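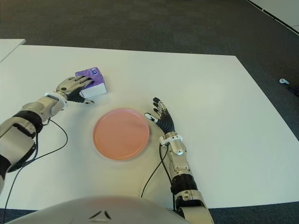

Left hand on the tissue box, right hand waiting by the pink plate.

Home | Posts | Robots | Garden (sorry) | About

Plates, tissues and a very long Wednesday

Wed 18 June

So I promised a proper post about what I do all day, after my aunt told everyone at a birthday lunch that I "teach robots to do the dishes." I don't! There are no dishes. There is one plate, and it's pink, and I've spent more time with it lately than with most of my friends.

The job is collecting examples. A person (me, or Huguette MacDonald, who has the steadier hands) drives the robot through a small task while everything gets recorded — the view from the head, every joint in the arms, every finger. Then we put things back, a bit differently, and go again. The recordings go off to the people who train the model, over in the Zernau office, and a week or so later they tell us what they'd like more of. It's usually more of the thing we liked doing least.

Right now the thing is called Tulero. I didn't name it. Tulero is the tissue box task: the left hand goes to the box, gets hold of it, and sets it down on the plate, and the right hand stays on the table and keeps out of the way. That's the whole task. Our target is 100 good runs per layout and we have 4 layouts, so you can do the math on how I feel about that little purple box.

What I didn't expect when I started in March is how much of the work is being boring on purpose, and then being un-boring on purpose. The moves need to be clean. If I dither over the box for three seconds because I'm thinking about lunch, the model gets three seconds of dithering to learn from. But the starting positions have to be all over the place. Box square to the table, box turned a little, box near the plate, box far from the plate. When you're tired you put the thing down in the same spot every time without noticing. I got a very polite note from Zernau last month with a plot of all my box positions, and it was basically one blob. Huguette's looked like somebody had spilled rice. She has not let me forget it.

We now have a card with a list of placements and we go down it in order. It's less fun, but the blob is gone.

Fingers are the hard part, if you're wondering. The arms I got used to in a couple of days. But a tissue box is soft cardboard, and a metal-backed hand doesn't tell you much about what it's feeling, at least not on our setup. Squeeze too little and the box slides out when you lift. Squeeze too much and the side caves in, and then you've got a dented box, and a dented box is a different object as far as the model is concerned (that one went on my desk, I have hay fever, it all worked out). I like to put the fingers flat against the side first with the tips over the top edge a bit, then bring the thumb around. Huguette comes in with the thumb first. We argued about it for most of a morning and then asked Weerasinghe, our lead, who said to keep doing both. Apparently two ways of getting hold of a box is a good thing to have in the pile.

And the other hand! I kept forgetting about the other hand. In my first week I'd get a lovely grab with the left while the right drifted across and nudged the plate. Those runs don't get thrown out, they get tagged as failures and kept in their own folder, but they don't count toward the 100. So now I park the right hand palm down beside the plate before I start, and I say "park" out loud like a weirdo every single time.

Today's numbers, for the three of you who like numbers: 83 kept, 7 tagged as failures. Four of those were slips. Two were me bumping the plate (I know, I know) and one was a cable getting pulled tight when I reached too far, so I stopped before anything got yanked. We're careful with the cables. You check both wrists before a run, you check them again after you've moved anything, and if a loop is heading somewhere you don't like, you stop and sort it out.

We got the first trained version back from the Oltdale layout last Friday, and yes, I cried out loud at it. It reached for the box with the fingers first. My way! Then on the next try it went in thumb first, and Huguette did a little bow. On the third try it shoved the box into the plate and sat there, so there's plenty left to do.

Next up is the same task with a different box, and after that they want the hands swapped, so the right does the lifting and the left parks. I'm left-handed, so I'm dreading it a bit. If any of you have done this kind of work and have tricks for your weaker side, put them in the comments — I'll try anything that doesn't involve getting up earlier.

4 comments | 7 shares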